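Ticket: Second bench arm, what do we need to order?
Project: Nonetholm sorting bench
Category: Equipment planning
Status: Open, waiting on quote

Opened 9:40 am
The sorting trials have gone so well that we'd love a second station in the May budget! Before I send the request to Ritora I want to settle the parts list, because last time we forgot half the small stuff. Our test set stays the same: orange cubes on one plate, tennis balls on the other.
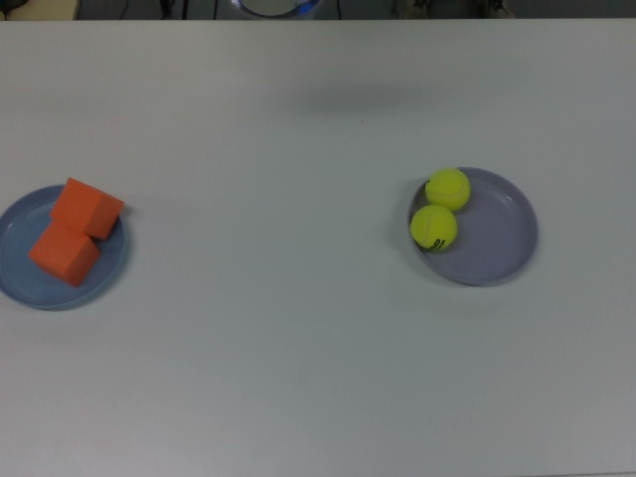
Do we need a new table for each arm?
One table per arm is the plan, with the same height and the same white top, so programs can move between stations with less rework.

Update, 11:15 am
Went through the old invoices. Arm, controller and gripper came as one bundle, and I'd happily buy it that way again. The things that got us were cables, clamps and spare fingertips, which went on three separate orders and cost us 86 dollars in shipping alone (ouch). This time they all go on one sheet. 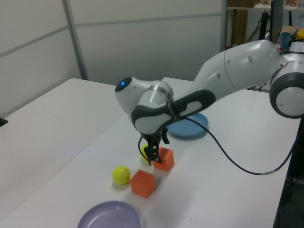
I'm also asking for a longer gripper cable and a pack of 50 cable clips. The clips cost next to nothing, and I'd put them on the sheet even if we end up with only one arm.

Update, 1:30 pm
Ulora can lend us a demo gripper for 30 days, with wider fingers than ours! I'd really like to try it on the tennis balls before we commit. Their lead time on a purchase is roughly 11 weeks, so the loan should start as soon as the paperwork clears.

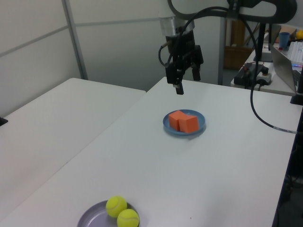
Dvorak replied that the loan is fine with purchasing, but the wider fingers need their own mounting plate, and that should be quoted now so it doesn't turn up later as a surprise. Dvorak also asked for the service plan to go on its own line.

Update, 3:05 pm
Both done. Mounting plate added, service plan split out. I left the second camera as optional and would rather spend that money on a spare gripper. 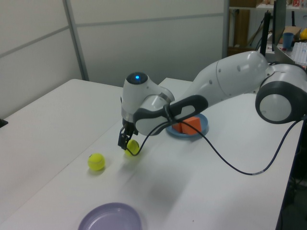 Still open: the outlet on the far wall, floor space for another controller, and whether Ritora will hold last year's bundle price. I've asked them and will post the quote in this ticket when it comes in.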